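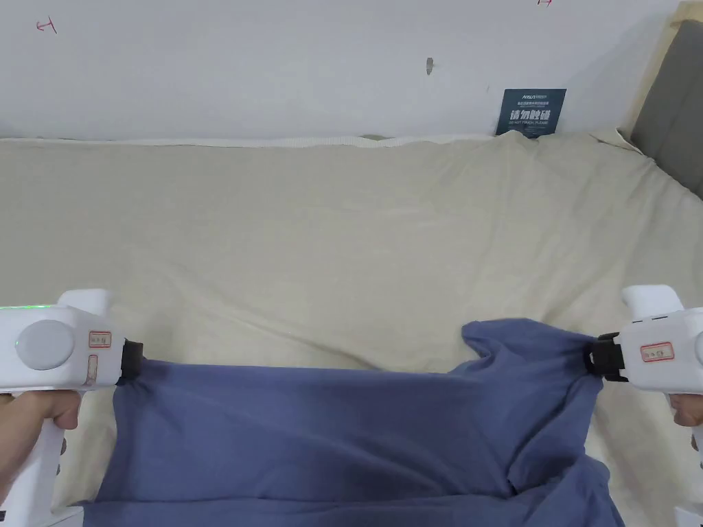 *Blue cloth stretched over a cream-colored sheet.*

## Regain after the December holidays, how do you stop it?

**sarigul_716**

Hello everyone. I lost weight slowly over two years and I kept it off until last December. Then came the family visits in Avville, and my mother-in-law cooks for each guest as if he was three guests. I gained seven pounds. Most of it I lost again by spring, but the last two pounds do not want to leave, and already I am worried for the coming December.

My problem is the days after the feast more than the feast. There are leftovers in the fridge, I am tired, and I tell myself that the week is lost anyway. Then the week becomes a month. I used the Golleo app to write down my meals, but in the holidays I stop opening it, because I don't want to see the number.

How do you return to normal eating? Do you fast the next day, or do you eat as usual? I have no illness and I take no medicine.

**Stovau**

I am in maintenance for some years now, so I can only tell what works in my house.

I don't fast the next day. I tried it, and by five in the afternoon I was eating cold potatoes standing up. Now I eat my ordinary breakfast at the ordinary hour, even if I am not very hungry. Lunch is soup or eggs with vegetables. In the evening I walk, also when it rains.

The leftovers go home with the guests. I buy cheap containers before the holiday and put them on the counter before dessert, so people take them without a discussion. What remains goes into the freezer the same night - cake too, in single slices.

About the app: write only breakfast on the first day. It is a small thing, but then it is open again. And please don't step on the scale for the first few days. Salty food makes you hold water, and you will see a number which is not all fat and feel bad about it.

Two pounds can be only normal movement of the body, by the way. Mine goes up and down more than this in one week.

**golleo_user_avv**

just skip dessert, worked for me

**sarigul_716**

Thank you both. The containers I will try for sure. Skipping dessert is difficult at that table, she looks at my plate :) Is it better to take a small piece, or to say I will eat it tomorrow?

**Stovau**

Small piece, and eat it slowly. If you say tomorrow, she will pack you the half of the cake.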